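3.2. Programmation et fréquentation du festival de Plurville

La présente section porte sur la composition des publics accueillis lors des trois soirées de concerts en plein air organisées à Plurville en juillet.
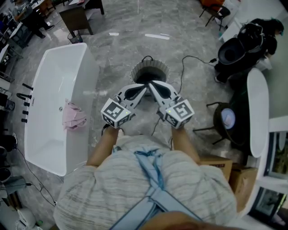 Selon une spectatrice interrogée à la sortie du deuxième concert, le déplacement de la grande scène vers la rive aurait rendu les premiers rangs moins accessibles aux habitants venus à pied, qui arrivent plus tard que les détenteurs d'un forfait. Cette remarque revient, sous des formes diverses, dans une part notable des 411 questionnaires exploitables.

Figure 4. Vue en plongée : sol carrelé, bonde ronde et baignoire rectangulaire blanche.

Les réponses distinguent nettement les abonnés de la salle Ustau des spectateurs occasionnels. Les premiers déclarent choisir leur soirée d'après la tête d'affiche ; les seconds invoquent plus souvent le prix d'entrée et l'horaire des navettes. La jauge, fixée à 600 places par soirée, n'a été atteinte que le samedi. Les 200 billets à tarif réduit, réservés aux résidents de la commune, ont été écoulés dès le mois de mai.

Il convient de rapprocher ces résultats de ceux obtenus à Watgate, où la programmation de blues et de musiques acoustiques s'adresse à un public plus âgé. L'absence de billetterie nominative y limite toutefois la comparaison. Le traitement des réponses ouvertes est exposé à la section 3.3.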